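Power back on for most of Drernwood, Fundum side still waiting

Lights came back on in most of Drernwood shortly before 4 p.m. Sunday, after an outage that started overnight and knocked out power to 389 homes and a good chunk of the businesses along Plultis Road.

Still out as of this posting: 151 homes, nearly all of them on the Fundum side of the creek. Crews are there now. No firm time for when they'll be finished, but the utility's last text alert said "this evening." Take that how you like.

Cause was a tree limb. Big one, came down across the line behind the old feed store and took a pole with it. Wind wasn't even that bad by then, the worst of it had gone through before midnight. A second fault showed up when crews tried to switch the line back on around breakfast, and that one is what turned a short outage into a long one. Equipment at the Plultis Road substation tripped and had to be checked by hand before anyone could try again.

Traffic signal at Plultis and Main was dark all morning. Treated as a four-way stop, mostly. One fender bender, no injuries reported. Signal is working again.

What's open: the pharmacy, both gas stations, Joshi Market (cash only until mid afternoon, cards are fine now). The market gave away ice until it ran out. 600 bags, gone before lunch. They say another truck is coming but couldn't say when.

What's closed: the library, which will stay shut for the rest of the day. Evening classes at the rec center are off too. Call before you drive to any of the churches, a couple of them moved services and not all the signs got changed.

The warming room at the fire hall stays open until the last homes are back. Nineteen people had signed in by early afternoon, and there are cots for more. Bring your own blankets if you can. Pets OK in carriers. There's coffee, and charging strips along the back wall for phones and medical devices. Park on the north side please, the trucks need the front clear.

Turn things off before the power comes back. Fire officials asked us to repeat that one. TVs, computers, space heaters, anything with a motor. When a line gets switched on there can be a jump, and it's the electronics that usualy pay for it. Leave one lamp on so you know, then bring the rest back a few at a time.
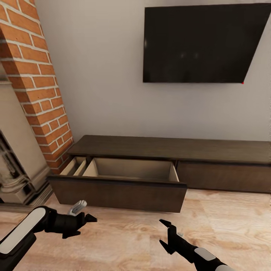 A wall-mounted TV with its screen off, near a brick chimney breast. Unplug electronics during an outage if you can reach the outlet.

Surge strips help but old ones wear out. If yours has a little light on it that says "protected" and the light is dead, so is the protection. Replace it.

Fireplaces: if you're heating with wood tonight, open the damper first and keep a screen in front. Do not burn trash or treated lumber. Ashes go in a metal can with a lid, outside, away from the house. And no grills or camp stoves indoors, not in the garage either, even with the door up. Carbon monoxide alarms need working batteries, the plug-in kind may not be doing anything for you right now.

Food: a full freezer is good for two days if the door stays shut, half full is more like one. The fridge is a shorter story, four hours. Milk, meat, leftovers that sat longer than that should go. Trash pickup is on the normal schedule and the town says it will take one extra bag per house this week, no sticker needed.

Water is fine. There was a rumor going around online about a boil notice and it isn't true. The pump station has its own generator and pressure held all night. Homes on private wells wont have water until they have power, and jugs can be filled at the spigot beside the fire hall.

If your neighbors have power and you don't, report it. Crews said a few single houses on the restored streets are still dark because of damage to the line running to the house, and those don't show up on the outage map. Stay away from any wire on the ground and call it in.

School is expected to run on time Monday. Families will get a text by 6 a.m. if that changes.

We'll update when the Fundum side is back.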